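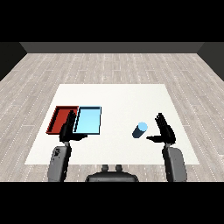
Fig. 3. Red and blue trays on a white mat

4. Sorting incoming seed packets

4.1 Wipe the trays with a dry cloth. Do not use solvent cleaners on any Osora tray.

4.2 Place packets awaiting a germination test in the red tray. Place tested packets in the blue tray.

4.3 Write the batch number on each packet in pencil. Ink fades in the cold store.

4.4 Enter the batch number, species and weight in the Prilus register before the packet leaves the bench.

Note: Packets from the Flumcombe store carry an old four-letter code. Copy it into the Remarks column and issue a new batch number as normal.

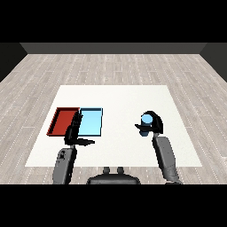 5. Setting the drying cabinet

5.1 Connect the Cuypers cabinet to its own wall socket. The heater is rated at 3000 W and must not share an extension lead.

5.2 Turn the humidity dial fully to the left, then switch on at the rear.

5.3 Load no more than 500 g of seed per shelf. Spread it in a single layer.

5.4 Leave the door shut for 76 hours. If it is opened during this period, restart the timer.

Caution: Beans and peas may split if dried too quickly. Use the LOW setting and check the seed coat at the end of the cycle.

5.5 Weigh a sample and compare it with the table in Section 7. If the reading is high, repeat from 5.3.

Revised 22 June 2005, H. Vermeulen. Replaces all earlier copies of Sections 4 and 5.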